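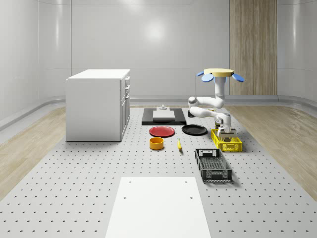 Questions We Hear Most Often About Painting Kitchen and Bathroom Cabinets

Welcome! We've been repainting cabinets at Evero for a good while now, and this page began as a sheet of paper taped beside the shop phone. It has grown quite a bit since then. If you're planning to do the job yourself, please read the whole thing before you buy anything, even the parts that seem dull (the cleaning section is dull, and it's also where most paint jobs go wrong). If you're planning to have us do it, skip down toward the end, where we talk about scheduling and price.

Can my cabinets be painted at all?

Very likely, yes. Solid wood, plywood and MDF all take paint nicely. Laminate and thermofoil can be painted too, although they need a bonding primer and more patience. The ones we sometimes turn away are thermofoil doors that have begun to peel near the oven or the dishwasher. Once that skin lets go of the board underneath, paint won't hold it down, and you'd be spending good money to decorate a problem. In that case you can strip the film off completely and prime the bare board, or order new doors and keep your boxes, and we're happy to talk through either one.

How do I know what mine are made of?

Take a door off and look at the back edge and inside the hinge cup, where the finish is usually thinner or missing. Wood grain that carries on through the cut is solid wood. Thin layers, like a stack of crackers, mean plywood. A smooth brown material with no grain is MDF, and something that looks like pressed oatmeal is particleboard. It's quite normal to find more than one of these in the same kitchen, so check a door, a drawer front and the side of a box before you go shopping.

Do I really have to take the doors off?

We wish we could say no! Yes, you do. Doors painted in place end up with drips along the bottom rail and paint in the hinges, and then they stick. Set aside an hour with a screwdriver and a roll of masking tape. Put a numbered piece of tape inside each hinge cup and the matching number inside the cabinet, and drop the screws and hinges for each door into a small bag with the same number. Hinges wear to their own door over the years, and they go back on much more happily in the same spot.

What about the drawers?

Pull them all the way out. Most have a little lever on each slide, one that goes up and one that goes down, and you press both together. Older wooden drawers usually just need a lift at the front. If the drawer front is held on by screws from inside, take it off and paint it flat. If it's part of the box, stand the drawer on its back end and paint the front facing the ceiling. Please leave the insides and the slides alone. Paint on slides is miserable to remove.

What should I clean them with?

A degreaser, and then plain water. Kitchens collect a film of cooking oil that you can't always see, and it's worst above the stove and around the handles, where hands have been landing for years. Wipe everything with the degreaser, let it sit as long as the bottle says, wipe it off, rinse with clean water, and change that water often. Then let it all dry overnight. If your rag still comes up yellow, go around again. We have had cabinets that took four passes and a lot of muttering.

How much sanding is enough?

Less than people fear. You're dulling the shine so the primer has something to grab, and you don't need to reach bare wood. We use a 120 grit sponge on glossy old varnish, then 220 between coats. Stop when the surface looks evenly flat with no bright patches. Go gently on the edges and on any molding, where it's easy to sand straight through. If your house is old enough that the original paint might contain lead, please test it before you sand anything at all, and call a certified contractor if the test is positive.

Which primer do you like?

For oak, cherry or anything stained dark, a stain-blocking primer, shellac or oil based. Tannin will creep up through water-based primer and leave tea-colored blotches in your nice new white, sometimes weeks later. For laminate, a bonding primer. For MDF, two coats on the cut edges, because they drink it up. Shellac primer smells strong and dries very fast, so open the windows, wear a proper respirator and work one door at a time.

And which paint?

A water-based enamel made for cabinets and trim. Wall paint stays too soft and will scuff and stick. Satin is our usual suggestion, since it wipes clean and forgives a small dent or two. Semi-gloss is a little tougher to scrub but shows every ripple. If you're choosing a white, paint a large piece of cardboard and move it around the room for a few days, at breakfast time and again with the lights on after supper. White changes more than any color we carry. Our own best seller is a soft one called Nusach, which leans a tiny bit warm, and it's a kind neighbor to cream tile.

Brush, roller or sprayer?

All three can look lovely. A sprayer gives the smoothest finish but asks for a lot of masking, good ventilation and some practice on scrap. A small foam or microfiber roller does flat doors very well. For paneled doors, brush the recessed parts first, then roll the flat parts, then draw a nearly dry brush lightly along the grain to even everything out. Thin coats, please. Two or three thin coats will always beat one thick one.

How long will the whole thing take?

Longer than the weekend you've set aside, I'm sorry to say. For a medium kitchen, done by one person in the evenings, about 40 hours of work is a fair guess, with drying time on top. The paint will feel dry in a few hours, but feeling dry and being cured are two different matters. Give the doors a couple of days before you hang them, and treat them softly for the first month. No scrubbing, no wet dish towels hung over the edge, and a little felt bumper in each corner.

Should I change the handles?

It's a cheap way to make a big difference, but decide before you paint. If the new handles have a different distance between the screws, the old holes need to be filled, sanded and primed first. Small handles look tidy on narrow drawers, while wide, heavy ones are easier to open with a longer pull. Buy one and live with it for a week. The Pristeo pulls we keep at the counter can be borrowed for exactly that.

My paint is chipping near the sink. What happened?

Nine times out of ten it's water or leftover grease. Let the spot dry out completely, scrape off whatever is loose, sand the edge of the chip until you can't feel it with a fingertip, spot prime and touch up. If it keeps coming back, look for a slow drip under the counter.

What do you charge, and when can you come?

Our price goes by the door and drawer front: $52 for a drawer front and more for doors, depending on their size and style. A small bathroom vanity starts at $729, which covers cleaning, priming, two finish coats and putting everything back. We book 6 weeks ahead most of the year and a bit further in spring, when everyone has the same idea. February is our quietest month, so if your dates are flexible, ask us about that.

Where can I bring a sample door?

To the side entrance of the Gebremichael building, between eight in the morning and four in the afternoon. Ring the bell and give us a minute, as we may have gloves on. Tape your name and phone number to the back of the door, and bring one of its hinges along if you can.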